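Search stories
Enter keyword
Go

THE FRASER ALLOCATION

Fiction

Memorandum to the Board of Fraser, prepared by the Office of Equipment Planning. Subject: whether the office should purchase a third pair of hand-held grippers in the coming period, and if so, from whom.

The office wishes to state at the outset that it has been asked this question before. In June the Board received a paper of 2 pages recommending purchase. The Board returned it with a single word in the margin, which was "Why." The present memorandum is intended to answer that word at suitable length.

The current stock consists of 2 pairs. Both were obtained from Orura under the terms then available. A third pair would be obtained from Skikness, whose terms are better and whose deliveries are slower. Each supplier has written to the office to regret the practices of the other. These letters have been placed on record and are not relied upon. 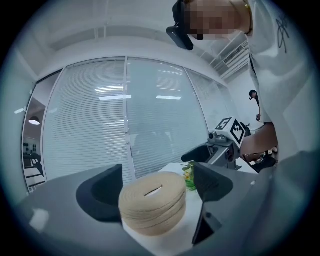 The principal cost is time at the table. A session is booked by the hour, and the hour is charged whether the grippers are in use, on the charger, or in the hands of Mr. Mamo, who maintains them. The office has examined the booking sheets with care. It finds that the table was reserved for 700 hours in the period under review, and that the word "waiting" was entered in the remarks column on nearly every sheet. The handwriting is in most cases that of Getachew Abdella.

Mr. Abdella was invited to comment. He attended the office in person, declined the chair, and stated that he had been waiting for a finger pad. When asked which finger pad, he replied that it had been a different one each time. He added that he had no complaint against Mr. Mamo, who could repair a pad only when there was a pad to repair it with, and he asked that this be written down. It has been written down.

The office then proposed a site visit, so that the Board might have the benefit of direct observation. The visit was approved. It was the first the office had made since its establishment, and some time was spent in finding the correct door.
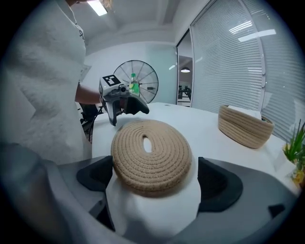
By Gadisa Mamo
Fiction Desk | Filed December 9, 2023
14 shares | 3 comments

The work on the day of the visit concerned household articles of coiled rope. The task sheet, which is the property of the Lelusura program, called for a round woven piece to be taken up, held, and set down again. The sheet did not say how many times. The representative of the office asked how an operator would know when to stop, and was told that the booking would end.

The representative remained for the full session. He had brought a form with him. The form had a box for "output" and a box for "defects," and he discovered that he was unable to complete either of them. He watched a disk of rope lifted from the table and put back. He had expected to be bored and had brought the Skikness price list to read, and it stayed folded in his pocket until the evening.

At the close of the session Mr. Mamo asked whether he would care to try. The representative replied that this was outside the purpose of the visit. Mr. Mamo said that he understood, and held the gripper out to him by the handle anyway. The office records that its representative then put down his form.

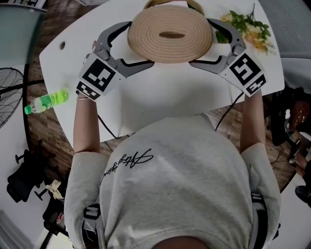

He was not good at it. The rope bent where he had supposed it would be stiff, and slid where he had supposed it would hold. He dropped it. He was told that a drop was acceptable and that he might begin again. On the next attempt he raised the piece level with his chest and kept it there, and for a short while he did not think of the Board, the margin, or the word in it.

Then the left pad came away and fell on the table. Mr. Abdella, who had been standing behind him, took the booking sheet from its hook and passed it over with a pen. The representative looked for the remarks column. He wrote "waiting" in it and signed his name.

The office accordingly presents its findings.

The third pair should be purchased. The Skikness terms should be accepted, slow delivery included. A supply of finger pads, left and right, should be ordered at the same time and charged to maintenance. The Orura pairs should be kept in service for as long as Mr. Mamo is willing to keep them so.

The office further requests that its representative be permitted to attend future sessions, at intervals to be agreed. It recognizes that the Board may ask the reason. A supporting paper is in preparation and has so far reached 3 drafts, none of which the representative considers fit to send.

Respectfully submitted.

This site uses cookies to remember your reading preferences. Accept | Manage settings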